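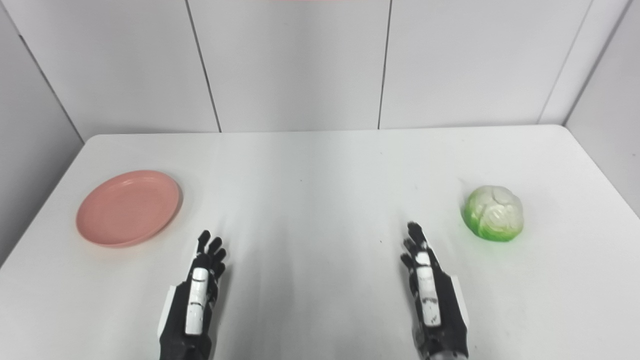
Roxana Ríos wants it written down, before anything else goes in this entry, that she still thinks the holds should turn through the wash bath on a spit, like chickens, and that soaking them in tubs is how you end up with 100 dirty holds that are also damp. Fine. Written down. Her spit would need a motor, a guard and somebody to explain it to the insurance people, so for August we are soaking in tubs.

August, morning

State of the hold room: the blue tub has the slopers, the gray tub has everything from the kids' wall, and the bucket by the door has bolts I do not trust. Water at 30 C. Last month's batch went in hotter and two of the big Zodholm pinches came out with a bloom on them like old chocolate. They still climb fine. They look diseased.

Pulled the whole left side of the kids' wall, 61 holds. Of those:
- four with hairline cracks at the bolt hole. Binned, after hitting one with the hammer to see how bad it was. Bad.
- nine with polish you could shave in. Set aside for the traverse, where people complain less
- one that isn't ours. Green, no maker's mark, imperial bolt. I suspect the school holiday club but can't think how.

Everything else goes back up if it dries by tomorrow.

Cleaner comparison, continued from the page with the coffee on it. The Prusent powder lifts chalk well and rubber badly. The vinegar mix lifts rubber a bit and makes the café ask questions. Left the same three jugs half in each for forty minutes and scrubbed both sides with the same brush. By eye the Prusent half is paler, but I knew which half was which, so somebody who doesn't should look at them. Siiri, that's you. They're on the windowsill with tape on the back. Don't look at the tape.

Torque wrench: reads high against the borrowed one, by enough to matter. I have been doing everything by feel since lunch and my feel is apparently a quarter turn tighter than Roxana's. We both think the other one is wrong. Wrench goes out for calibration. Until it's back, put your initials on the panel sheet when you tighten, so we know whose feel we're dealing with.

Afternoon

T-nuts on panel 7. Three spinners, all in the bottom row, all where the birthday parties start. Got two out with the long puller. The third came out with a plug of ply the size of a walnut, and I said a word just as the toddler session was taking its shoes off. Hole is filled and clamped. Do not put a hold there. I've drawn a sad face on it in pencil, which is the agreed sign as of today.

We have 2,000 replacement T-nuts, because I misread the pack size on the order form. They are under the stairs. They will be under the stairs when I retire.

Auto-belay 3 is back from service and hung, but NOT signed off. Retract feels slow in the last meter. Siiri Nieminen ran it eight times with the test weight and wrote down "fine, fine, fine, fine, hm, fine, fine, hm." I'd like to know more about the hms. Gate stays closed across that lane until we've run it again with somebody filming the webbing. If a regular tells you they only need it for one quick go, they have told me already.

Skate side: not my notebook, but I got asked. The seam where the quarter pipe meets the flat has opened up enough to catch a scooter wheel. Screwed down the loose sheet with what we had and ran a thumb along it. Good for now. The proper fix is a new transition sheet and Muñoz quoted us for one in spring, so dig that quote out before they forget they were being nice. Scooter kids report that the gap was "better before," as it made you jump.

Setting for the new circuit: the purple one on the slab is too reachy for anyone under about my chin. Roxana moved the foot up and it's now a ladder. Moved it back down and left, and it's a problem again, possibly a good one. Name on the tag is Sivanar. I didn't choose it and wasn't told what it means.

To do
- turn the slopers in the blue tub
- find the other half of the long puller
- chase the calibration place for a price
- re-run auto-belay 3, ten drops, film it
- Siiri: the jugs
- new brush. This one has gone bald on one side

Fans left on overnight in the hold room, door wedged. If it smells of vinegar in the morning, that's the vinegar.

Recent entries
Panel 4: the noise, and what it was
Chalk dust and the extractor filter
Zodholm pinches, hot wash (don't)
Crash mat zips, round two
Lost property shelf, final warning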